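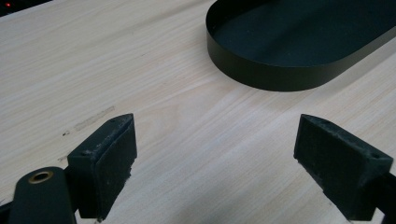

4 min de lectura

Pedir ayuda y ofrecerla: trato entre desconocidos en un centro deportivo municipal

Trabajo final de la asignatura Métodos Cualitativos

10 de abril de 2019

1. Introducción

Este trabajo estudia las pequeñas ayudas que se dan entre personas que no se conocen en un centro deportivo. Me interesaba el tema por una experiencia propia. Cuando llegué a esta ciudad en agosto, hablaba el español de los libros y me inscribí en la piscina de Callside. El primer día no supe cómo cerrar el armario del vestuario. Una señora lo cerró por mí sin decir nada y se fue a nadar. Estuve pensando bastante tiempo si debía haberle dado las gracias en voz alta, aunque ella ya estaba lejos.

La pregunta que guía el trabajo es la siguiente: ¿cómo se pide ayuda a un desconocido en un lugar donde cada uno va a lo suyo?

2. Lugar y método

Callside es un centro de barrio con piscina, una sala de pesas y un salón donde por la mañana hay gimnasia suave para mayores. Lo comparé con Prindilside, un centro privado al otro lado del río, al cual pude entrar con un abono de 30 días.

Hice observación en los dos sitios durante 11 sesiones, siempre con permiso de la recepción. No grabé conversaciones. Escribía las notas después, en el autobús, y por este motivo las frases que cito no son exactas. También dejé un cuestionario breve en los dos mostradores. Imprimí 80 hojas, lo cual fue demasiado optimista: muchas volvieron en blanco, y en una habían apuntado una lista de la compra. Las respuestas me sirvieron como orientación y no hago con ellas ningún porcentaje.

3. Lo que observé

En Callside la petición suele empezar con un gesto. Una persona mayor se pone al lado de la máquina, mira el asiento, mira a quien está cerca, y espera. Si la otra persona lleva auriculares, la espera es más larga. Las palabras llegan al final y son muy pocas: "¿me lo bajas?". Casi nunca escuché "por favor" en esta primera frase, cosa que en mi lengua sería de mala educación. Después comprendí que la cortesía estaba en el tono y en el tuteo, que acerca a las personas.

En Prindilside hay monitores en la sala y los usuarios se dirigen a ellos. Entre usuarios vi menos contacto. Una mañana, un hombre con el brazo vendado intentó abrir su botella contra el cuerpo. Dos personas lo miraron, y ninguna se acercó hasta que él sonrió. A partir de la sonrisa, las dos fueron a la vez. Esta situación me parece la más importante de mis notas, porque muestra que el que quiere ayudar también espera un permiso.

En el cuestionario, varias personas escribieron que les cuesta menos ofrecer que pedir. Una respuesta decía: "Yo ayudo a todo el mundo, pero a mí que no me toquen la silla". Era una usuaria de silla de ruedas de Callside, y explicaba que a veces la empujan sin preguntar.

4. Discusión

Al principio yo había dividido las notas en ayuda y falta de ayuda. Esta división no funcionó. El caso de la silla sería ayuda según mi tabla, y para ella era una falta de respeto. Tuve que volver a ordenar todo según quién da el primer paso y si existe una pregunta antes del contacto.

La diferencia entre los dos centros no permite decir que en uno la gente es más amable. En Callside muchos coinciden a la misma hora desde hace años, y en Prindilside los abonos son cortos.

5. Límites del trabajo

Estuve siempre por las mañanas. Mi acento hacía que algunas personas me hablaran más despacio y me ofrecieran ayuda a mí, de manera que yo era parte de lo que observaba. También perdí las notas de una sesión completa.

El resumen que entregué en los dos centros tenía 500 palabras. En Callside lo colgaron en el tablón, junto al horario de la gimnasia.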